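Closet robots: the Kallow offer, 25/03/2025

Elvira Bedoya asked for my take on the Kallow wardrobe service before the December renewals, so I went through the offer. A humanoid hangs up your coats and jackets, you pay 1,971 a year, and Plerkska handles setup and repairs. The brochure calls it hands-free tidying. I'd call it a very expensive way to move a jacket.

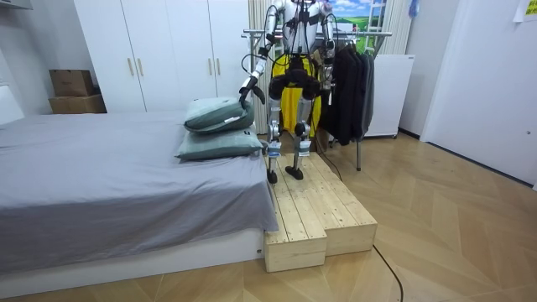 The price covers two visits a month. Extra visits are billed separately, and the rate is tucked away on page four. I also looked for a figure on dropped or creased garments and found none. Kevin Huanca at Plerkska told me one is coming — he didn't say when.

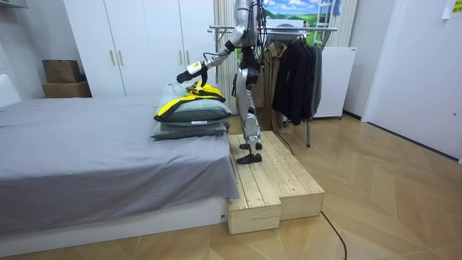

The robot's hand over a yellow-and-black garment at the end of the bed.

What to ask before signing:

1. Which hangers does it handle? The sales sheet says "standard" and stops there.

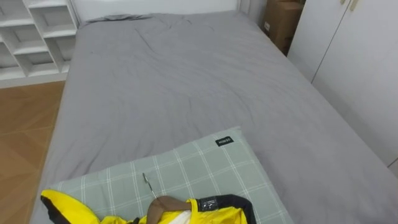 2. Who pays for a torn lining? Drestex, the rival service, puts its limit in writing. Kallow should too.

3. Can you cancel after three months? My copy of the contract says both yes and no.

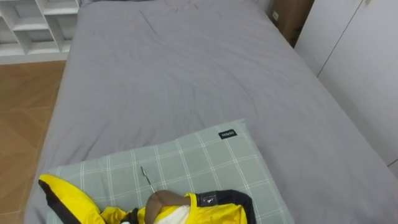
Is the trial worth taking?
Only if they let you pick the clothes. Hand over a slippery coat and a thin knit, then time the whole visit yourself.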